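遥操作示教在台式机拆装任务中的应用
课程项目结题报告
Clodulau 小组
2026年7月11日

一、我们为什么选了这个题目

四月份开题的时候，我们组里其实吵了挺久。有人想做叠衣服，有人想做倒水，最后定下来做电脑拆装，说起来有点偶然：Larstead 实验楼里正好要淘汰一批旧台式机，指导老师问我们要不要，我们当然要（免费的东西谁不喜欢呢）。项目名字叫 Sollcombe，目标写得很朴素：由人远程操控机械臂，在敞开的机箱里完成内存条和处理器相关的几个动作，把整个过程录下来，再拿这些演示去训练一个模仿学习策略。

选机箱还有一个好处，就是它够“挤”。桌面上抓方块，夹爪偏一点没什么关系；机箱里到处是硬盘架、线束和显卡，手腕转错一个角度就可能碰上。对刚学遥操作的我们来说，这个难度真的把人折磨得不轻，但学到的东西也多。

二、平台与操作方式

机箱侧放在铝型材台面上，开口朝上，机械臂从上方伸进去。操作者坐在旁边，用一套主手控制末端位姿，食指的开合对应夹爪的开合。我们一开始把主从比例设成一比一，手稍微一抖，夹爪就跟着抖，后来改成可切换的两档：大范围移动用快档，进了机箱就换慢档。这个改动看着很小，却是整个学期里最让大家高兴的一次改动。

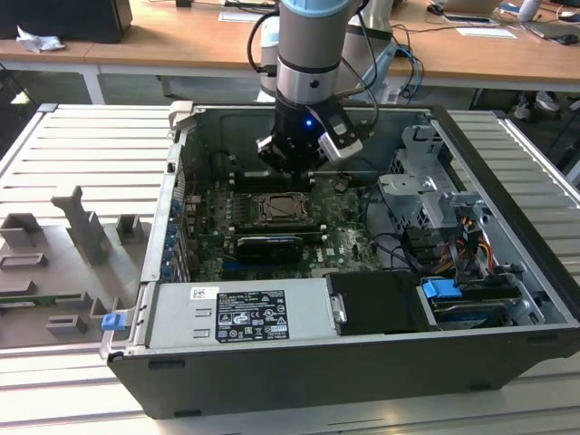
图1 夹爪悬停在内存插槽区域上方，腕部相机装在夹爪一侧

腕部相机的画面对操作者帮助特别大。只看固定机位的时候，深度全靠猜，新手经常停在插槽上方半天不敢往下走。有了腕部画面以后，我们的习惯是先看固定机位把手臂送到大致位置，再把眼睛挪到腕部画面上做最后的对准。

三、演示数据的采集

每个操作者正式采集之前，都要先练习4个小时，练习数据一律不要。正式采集一共得到500条演示，由我们轮流完成，前后花了14天。每条演示从机械臂位于机箱上方的准备位开始，到夹爪退回准备位结束，中途碰撞、掉件或者操作者自己喊停的，都单独标注，不混进训练集里。

这里想多唠叨几句关于“演示风格”的事。刚开始大家各有各的路子，有人喜欢从硬盘架那一侧绕进去，有人喜欢垂直下探，有人夹到东西以后还要在空中停一停，想一想。单看每一条都没毛病，混在一起训练，策略就会在岔路口犹豫，走两步退一步。后来我们坐下来一起写了一页操作约定，规定统一垂直下探，夹持小零件时先对正再下降，退出时先抬高再平移。
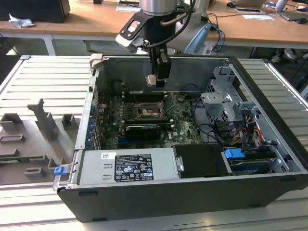 有位同学在中期交流会上听完这一段，说约定写得太死也有风险，演示全都干干净净，策略一旦走偏就不知道怎么回来，还不如故意留一些纠错的片段。这条意见我们回去认真讨论了，觉得很有道理，于是在后半程补采了一批“先偏一点再修正”的演示，起始位置也稍微打散了一些。

四、训练与测试

策略的输入是固定机位和腕部两路图像，再加上机械臂的关节状态，输出是一小段未来动作。训练本身没有太多曲折，真正费时间的是对齐时间戳。主手、相机和机械臂各走各的时钟，我们起初没当回事，结果训练出来的策略总是慢半拍，夹爪该合的时候还张着。写了对齐脚本重新处理之后，这个毛病明显减轻。

测试时我们选了11个没有在训练中出现过的机箱摆放位置，逐个运行。接近和对准阶段的表现比我们预想的好，手臂能比较稳地下到主板上方；困难集中在接触以后，尤其是需要用力下压的动作。主手没有力反馈，我们示教的时候自己也只能凭画面判断压没压到位，策略自然学不到更多。
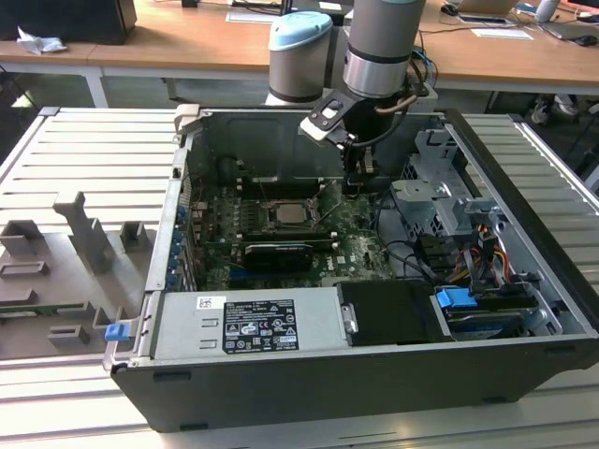
Ha 在答辩后的留言里建议我们先别急着换更大的模型，可以试试给夹爪加一个简单的力传感器，哪怕只把数值画成一根条显示在操作者的屏幕上，示教的质量也会不一样。我们很喜欢这个主意，已经列进下一步计划了。

五、不足与后续

目前所有演示都在同一型号的机箱上完成，换一种内部布局会怎样，我们心里没底。操作约定也只在我们自己组里用过，别的组拿去是否顺手还不知道。下学期打算先做力的显示，再换机箱，最后把时间戳对齐脚本和操作约定整理好放到课程网盘里，给后面选这个题目的同学用。脚本的注释现在还写得很乱，请先别下载，等我们收拾好再通知大家。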